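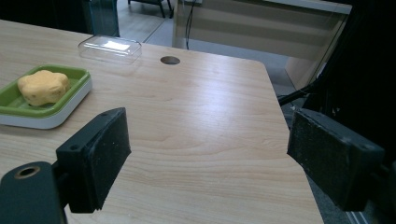

Figure 2. Soap dish with white base and lime-green inner tray.

Section 4. Bathroom and Washroom Set-Up

This section covers fitting out the washroom in Gustside holiday cabins after the plumbing has been connected and before the first guests arrive. It applies to the Ambrose and Harell cabin types. For the water heater, see Section 3.

Before you start

Check that the main water valve is open and that the drain cover has been taken off its shipping tape. You will need a Phillips screwdriver, a level, a pencil, a tube of clear bathroom sealant and a dry cloth. The Hamico fittings pack (part 351) holds the shelf, the towel rail, the paper holder and all screws and wall plugs. Soap dishes, cups and bath mats come in the linen box.

Caution: Do not drill into the wall behind the shower valve. The supply pipes run straight up from the valve to the ceiling.

4.1 Fitting the shelf

1. Hold the shelf bracket against the wall above the sink. The top of the bracket should be 1,000 mm from the finished floor.
2. Level the bracket and mark both holes with the pencil.
3. Drill the holes and push in the wall plugs until they are flush.
4. Screw the bracket to the wall. Tighten by hand.
5. Slide the shelf onto the bracket from the left until it clicks.

Note: In Harell cabins the mirror hangs lower. Fit the shelf first, then the mirror.

4.2 Fitting the towel rail

1. Find the two marks on the wall next to the door. These show where the backing board is.
2. Fix both end plates over the marks with the long screws from the pack.
3. Set the rail in the end plates and tighten the small set screws from underneath.
4. Pull down firmly on the rail. If it moves, take it off and check that the screws have gone into the board.

4.3 Sealing the sink

1. Wipe the back edge of the sink and the wall with the cloth. Both must be dry.
2. Run a thin, even line of sealant along the joint.
3. Smooth it with a wet finger and wipe off any extra.
4. Leave the sink unused for 24 hours.

Caution: Sealant gives off strong fumes while it cures. Keep the window open and the door closed.

4.4 Setting out the small items

1. Wash the soap dish and cup in warm water and dry them.
2. Place the soap dish to the right of the faucet, with the tray seated in the base.
3. Put the cup on the shelf.
4. Hang the bath mat over the side of the shower tray. Do not leave it on the floor between stays.

Two-part soap dishes should be taken apart at each changeover. Rinse out the base, scrub the tray with a soft brush and put them back together when dry. Do not use bleach on colored plastic. Replace any dish that has cracked.

4.5 Final check

Run the hot and cold taps for two minutes each and look under the sink for drips. Flush the toilet twice. Turn on the fan and hold a sheet of tissue to the grille; the fan should hold it in place. Write the cabin number and the result on the set-up card and leave the card inside the cabinet door.

If a fitting is missing or damaged, order it by part number from the list in Appendix B. Do not use parts from another cabin.

Gustside Cabin Set-Up Guide, November 2020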